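Bench Technician, Desktop Refurbishment (fixed term)
Kuusisto Workshops, Winotstead site
Reference 363
Reports to: Hertta Manninen, bench supervisor

Kuusisto takes in used desktop computers from offices and colleges, strips them, tests the parts and rebuilds complete machines for resale. The Winotstead site handled 3851 towers last year. We are looking for 2 technicians to join the strip and rebuild benches for a fixed term of 7 months, starting in April.
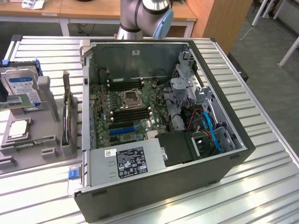
Reading time: 3 minutes

The work

Towers are worked on lying flat, side panel off, on slatted aluminium benches. A typical unit at the middle stage of the job has its board and power supply still fitted, while the processor, cooler and memory are out. From that point the technician either clears the case completely or prepares it for new parts, depending on the job sheet.

Main duties:

Remove and refit processors, coolers, memory, expansion cards and drives.
Inspect empty processor sockets under a magnifier and record any bent or missing contacts.
Check memory slots and their latches for cracks and dirt.
Read the rating label on each power supply and enter the details on the job sheet. Power supply units are tested as sealed items and are never opened at the bench.
Remove drive cages, brackets and shrouds where the job sheet calls for it, and keep screws with the case they came from.
Route and secure data and power cables so that they are clear of fans and panel edges.
Clean cases inside and out.
Enter results in Clilberg, our stock system, before the unit leaves the bench.

Drives containing customer data are dealt with by a separate team in a locked room. Bench technicians remove them, tag them and hand them over, and do no further work on them.

What we need from you

Essential:
Practical experience of taking apart and rebuilding desktop computers, paid or unpaid.
Working knowledge of anti-static handling.
Ability to identify common socket types, memory types and expansion slots by eye.
Steady, accurate record keeping.
Good close vision, with glasses if needed, and normal colour vision or a reliable method of telling wire colours apart.

Useful but not required:
Experience with older office towers, in which the drive cage often has to be moved before the cables can be reached.
Basic use of a multimeter.
Previous use of a stock system.

No formal qualification is asked for. Applicants who have learned on their own machines will be considered on the same terms as those with a certificate.

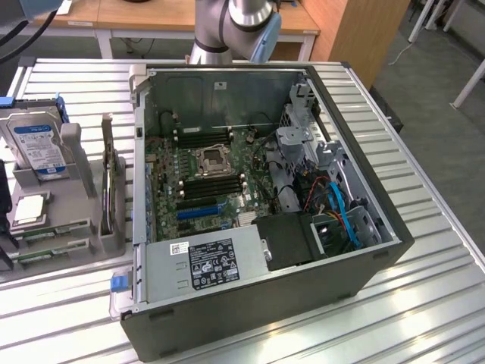
Desktop tower with the blue SATA cable and drive cage at the right of the case.

Practical test

Shortlisted applicants will be asked to spend a morning at Winotstead. The test lasts around 2 hours and is run by Faizal Ngui. You will be given a tower, a job sheet and a standard tool roll – please do not bring your own tools. You will be marked on order of work, handling, and whether the written record matches the machine. Speed is noted but carries little weight.

Hours and conditions

Shifts run from 7 in the morning until 3 in the afternoon, with a paid break. The work is mostly standing, though high stools are provided. Complete towers are moved by trolley, but you will need to lift them on and off the bench. Safety shoes, wrist straps and work coats are supplied. Pay is at bench grade 2, and the current scale will be sent with the application form.

Training in the first fortnight is given by Aino Suominen and covers the Clilberg system, the parts grading scheme and the site safety rules. Technicians who complete the term may apply for permanent posts at Winotstead or at our Dasura depot if any are open at that point.

How to apply

Ask for a form from Maham Niazi in the site office, quoting reference 363. Return it with a one-page account of a computer you have repaired or rebuilt: what was wrong, what you did, and in what order. Photographs may be attached. CVs sent without the form will not be read.

Questions about the bench work itself should be put to Hertta Manninen. Please tell us on the form if you need any adjustment for the practical test.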